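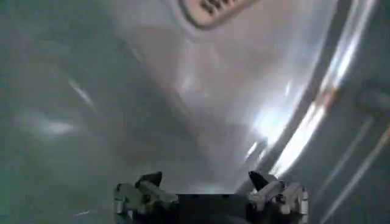

Newsletter > Teaching by hand > Laundry and sinks

Last updated Monday, July 7, 2025
4 min read

Ballerdale laundry week: where we are

Quick one, writing this between shifts. Second week of the home chores work at Ballerdale and the numbers are better than I expected. 1189 good demos in the bank, target is 2000 by the end of the month. Sink and laundry both count toward it. Thanks to everybody who took a late slot.

For the new people: you hold the handles, you do the chore, the arm's software learns from what you did. So do it like you'd want it copied. Slow is fine. Stopping dead in the middle to think is not so fine, the model picks up the stops as well and then you get an arm that hangs in the air over a sink like it forgot why it came in. Plan the move first, then press record.

Sink notes. Approach from the front, keep the fingers part open till you are right at the thing you want. Steel throws a lot of glare and the wrist view gets washed out, so vary your angle a bit from one demo to the next. Don't do forty from the same spot. Lech did a set on Thursday from four different starts and those are the ones we're using as the pattern. If the wall of the basin gets bumped, mark it as a bump and keep going. Bumps are useful. Unmarked bumps are a headache.

Dryer. This is where most of the throwaways come from, 431 so far across both chores and the dryer is the bigger half by a long way. Main trouble is depth. From the wrist view the back wall looks further off than it is, and people push in too far or let go too early. Go in through the middle of the opening, pinch, lift a little, THEN back out. Lifting and backing out together drags the cloth over the rim.
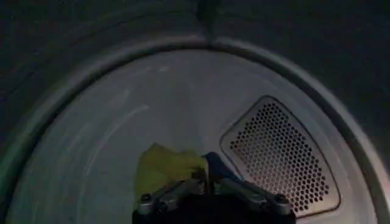

Two cloths in one grab is allowed, I know the old sheet said one at a time. Old sheet is dead. What we want is a mix, single grabs and double grabs, labeled right. If you went for one and came up with two, label it two. Label what happened and not what you meant to do. Same if something slips out half way.

Also please rotate the cloths. Light ones, dark ones, stuff that bunches. Krystyna put a bag of extras on the shelf by the Mazurek handles, help yourself, put them back after.

Washer. Only up to 200 demos here and they're mostly door work, so if you want an easy booking take one of these. Keep the head view on the door opening as you come in, it's the only thing that tells the model how far down the arm has to reach. Dark front, shiny, reflections all over, so again move your start position around. Leave whatever is on top of the machine where it is untill the session is finished, changing it half way thru a batch makes the sorting miserable.

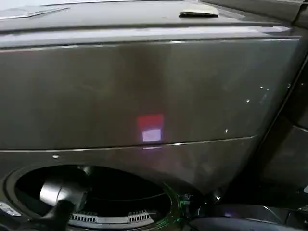

Miłosz Jabłońska: Could we get a longer reset between washer demos? Ten seconds is tight if you have to put the cloth back and get your hands on the handles again. I end up starting crooked and then the whole first part is me fixing it.

Fair. Going to twenty seconds from tomorrow, all three stations. If you still start crooked, scrap it and go again, don't try to save it.

Millholm people start on the same handles next week. Osvaldo has the booking sheet, write your name AND the station, last time there were six names and no stations.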